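The Closet Cure, Reconsidered

Every January the same promise comes around: own less, feel better. This year it has an app. Jollik asks you to photograph your clothes, log each wear and let it tell you what to give up. It costs $14 a month, so the first thing I'd give up is Jollik.

I tried it anyway, from May until the holidays. By then it had flagged 9 items as "dormant," including my winter coat, which it had judged in July. Pyo, a rival, is free and pushes you toward resale through Fasitz, which takes a cut. Neither one could tell me where the time went.

The company line is that a pared-down closet makes mornings calmer. Maybe. The survey behind that claim had 363 respondents, all of them paying customers. I have yet to see one that asked people who quit after four weeks. 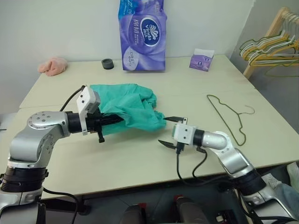
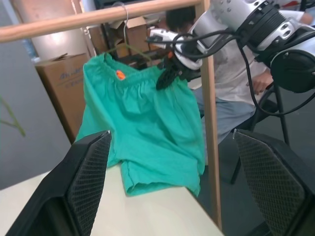

A reader in Lodar wrote to say I was being unfair. She had sold half her wardrobe through Pyo and doesn't miss any of it, though she admitted she has bought a few things since.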